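4.2 What people do with a board once it comes off the wall 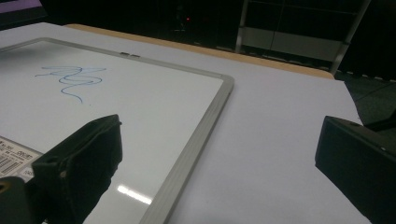

Figure 3. A framed whiteboard laid flat on a table, with a bit of blue marker on it.

I went into this part of the study thinking I'd be writing about erasers. My notes from the first site (the Hoxha office, upstairs) are almost all about erasers: who had one, who used a sleeve, who went hunting for a paper towel. But the thing I kept coming back to afterward was where the board was when people wrote on it. A board hanging on a wall gets lists, arrows and boxes. Put the same kind of board down on a table and you get a lot more of what I've been calling idle marks, like the loopy blue squiggle in Figure 3, with its few coils bunched up in the middle and a tail that wanders off and ends in a little hook. It doesn't spell anything, as far as I can tell! I coded marks like that as "idle" whenever two of us agreed there was no letter, number or drawing in them, and I'll admit we argued over a few.

Across the three sites (Hoxha, Jukach and the Clileck training center) we logged 379 separate marks. Of those, 113 were idle by the rule above, and most of the idle ones came from boards lying flat. I don't want to lean too hard on that, because Jukach had only one board on its wall and people there mostly ignored it in favor of sticky notes. Still, the pattern showed up at the other two sites as well, and it was strong enough that I went back and reread all my interview notes with it in mind.

Arben Stojanovska, who did the coding with me, thinks it's mainly about the arm. Writing on a wall is a bit of work, you have to stand up and hold your hand high, so you only do it if you've got something to say. On a table your hand is already there. I like this idea, and two people at Clileck told us pretty much the same thing without being asked. One of them said she tests every marker with "a little curl" before she trusts it, and she does it on whatever board is closest.

My own guess has more to do with who's watching. A wall board faces the whole room, while a flat one really belongs to whoever is leaning over it, so a messy line costs you nothing. Glare comes into it too. On a glossy board lying under ceiling lights you can get a bright streak right across the surface (there's one low on the board in Figure 3), and from the wrong chair that makes a stretch of it hard to read. People at Jukach complained about this a lot. Several said they'd quit using flat boards for anything the group needed to see, and kept them for scratch work.

We also asked how long marks stayed up. Idle marks tended to outlast the useful ones, which surprised me. Meeting lists got wiped when the next group came in, but a squiggle off in a corner could sit there for weeks, with people simply writing around it. The longest-lived one we followed, at Clileck, was there from our first visit until we packed up in July. The Guriteo survey form we used has no field for this, so those times come from my own notebook and should be read that way.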